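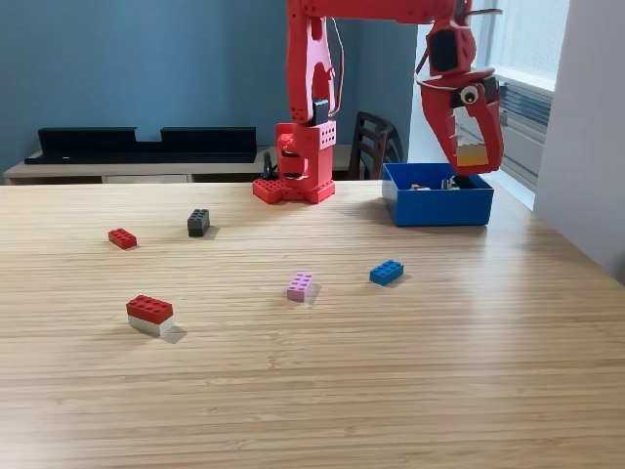

Brick sort, Saturday in May

The LEGO is coming out of the back cupboard again and it needs sorting before the school holiday sessions start. Over the past year everything has ended up in the same few bins, so anyone looking for a plain red 2x4 has to tip the lot onto the table first. We'd like to fix that in one morning.

Doors open at 9:30 at the Kasumport hall and we'll go until lunch. Guadalupe Ledesma is running the tables. The plan is to sort by colour first, because that's what the younger kids ask for, and then split off the 2x4s into their own bins. Reds, blues, whites, greys and pinks each get one. If you find two bricks stuck together, pull them apart before they go in. Please use the orange separators and leave your teeth out of it.

Anything chewed, cracked or clearly from another brand goes in the ice cream tub by the sink. Wheels, windows and minifigures stay out of the colour bins altogether. Baptiste Le Goff has 30 small zip bags for those and will label them as we go.

Washing is a separate job. Brisa Cervantes will take the grubby ones home in a mesh bag and bring them back the following week. Lukewarm water and a bit of dish soap is all they need, and they have to be fully dry before the lids go on.

We are still short of shallow bins. If you have plastic ones at home you no longer use, rectangular and low enough for a small child to reach into, drop them off at the front desk any afternoon. Lids are handy but not essential.

Kids are welcome from age 2 with a parent at the table. Tea and coffee provided, bring your own mug. Let Dulce Bermúdez know if you're coming so she can set out enough chairs.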